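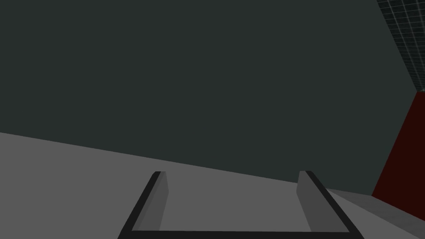

Perguntas frequentes sobre a recolha de demonstrações em simulação

2023-06-06 | Por Tuulikki Koskela
Tempo de leitura: 4 minutos

O que é o Lasska?
É o nosso projeto de recolha de exemplos para treinar uma política de controlo em tarefas domésticas simples. Todas as demonstrações são feitas em ambiente simulado, por operadores humanos em teleoperação. A recolha começou em janeiro.

Quantas demonstrações existem neste momento?
Foram gravadas 1593. Depois da revisão ficaram 1289, e são essas que entram no treino. As restantes continuam guardadas numa pasta separada, com o motivo da rejeição anotado.

O que conta como uma demonstração?
Um episódio completo, desde a posição inicial até o operador premir o botão de fim. Um episódio interrompido a meio não é aproveitado, mesmo que a parte gravada esteja boa.

Que ambientes são usados?
São quatro, todos montados no editor Stovo. O mais usado chama-se Hájek: divisões ligadas por portas, com paredes e pavimentos de cores e texturas diferentes. O Markham ainda está em testes e só deve ser escolhido por quem recebeu indicação para isso.

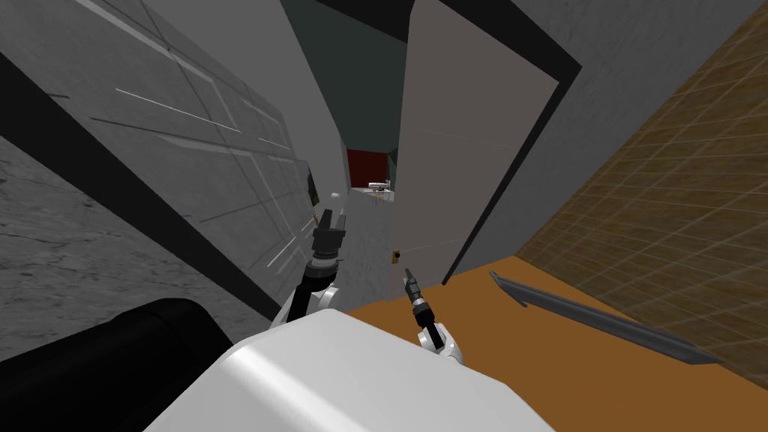
Ambiente Hájek: os dois braços do robô diante da porta aberta.

As passagens estreitas são difíceis?
São a parte em que os operadores novos perdem mais tempo. Convém recolher os braços antes de avançar e confirmar a folga dos dois lados. Se houver contacto com a moldura da porta, não reinicie – corrija a posição e continue. Correções deste género são úteis para o treino, desde que o episódio chegue ao fim.

E se a vista estiver inclinada?
A inclinação depende da câmara selecionada e da postura do robô. Pode mudar de câmara durante o episódio, a gravação guarda todas as vistas em simultâneo. O horizonte não é corrigido nas imagens exportadas.

Posso gravar movimentos com a garra vazia?
Sim. Aproximações, recuos e deslocações sem objeto fazem parte da tarefa e devem ficar no episódio. Evite apenas pausas longas com o robô parado.

Porque foi rejeitado o meu episódio?
Os motivos mais comuns são objetos que atravessam uma superfície por erro de física, perda de sincronização entre os comandos e as imagens, e descrição da tarefa em branco. O motivo aparece na coluna «Estado» da lista de episódios. Os dois primeiros não contam para a avaliação do operador.

Como devo escrever a descrição da tarefa?
Uma frase curta, no infinitivo: «passar pela porta», «pegar no objeto do chão». Não indique o nome do ambiente, que já fica registado automaticamente.

Os dados são públicos?
Por enquanto, não. Os pedidos de acesso para investigação são analisados caso a caso e devem indicar o uso previsto.

Contacto: equipa Lasska | © 2023 Lasska. Todos os direitos reservados. | Voltar ao topo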